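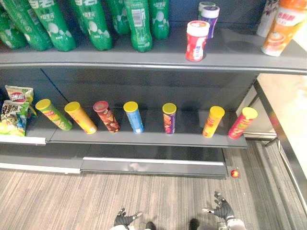
Facing Up a Small Drinks and Snacks Bay

Talks > Store Floor > Speaker notes

May – posted by the Gretmont floor training desk

Reading time: 3 minutes

OPENING (slide 1)

Leave the slide up while people sit down. Ask them what they would fix first. Let two or three answer before moving on.

Most will start with the green bottles on the upper shelf, lying and leaning against each other. Say yes, and then point to the right of them, where there is a stretch of bare gray shelf before the next containers. The room to stand things up is already there.

Introduce the store. Gretmont has 18 bays like this and one person on the floor after 6 p.m. The talk is about what that person can do with a few spare minutes.

PART 1 – BOTTLES

Stand them up first. A bottle on its side can roll when the one next to it is picked up.

Turn the label to the front. On these bottles the big white lettering is what a shopper reads from the aisle. One of them is showing its barcode, and a barcode sells nothing.

Then bring them to the lip. Leave the gaps at the back.

Ask who has been told to fill from the front because it is faster. Expect hands. Move on, we come back to rotation in part 3.

PART 2 – CANISTERS AND BAGS

Go down to the middle shelf. The snack canisters are in a row, and a row is easy to keep. Pull forward, turn, done.

Chip bags are harder. There are two on this shelf next to seven canisters. Bags slump, so give them a divider or a tray if you have one. We tried the Pinari trays at Gretmont and kept them. They cost us 17 dollars a bay.

Back up to the right end of the upper shelf. The purple canister is partly hidden behind the red-and-white one. A shopper looking for it may not find it. Side by side if they are different products, front to back only if they are the same.

PART 3 – ROTATION

Short dates to the front, every time. Read the date before you turn the label.

Story if there is time: in our spring stock check we pulled 426 out-of-date items from 2115 checked. Most were drinks from the back of a shelf that had been filled from the front all winter. Pause here, people usually want to write the numbers down.

PART 4 – THE EVENING ROUND

Handout goes out now. The order is bottles, canisters, bags, then the mixed end. Floor last – pick up anything that has dropped before you leave the bay.

QUESTIONS

Shelf labels come up a lot. We print ours from Clita, but any clear label will do. If somebody asks about chilled drinks, tell them that is the afternoon session.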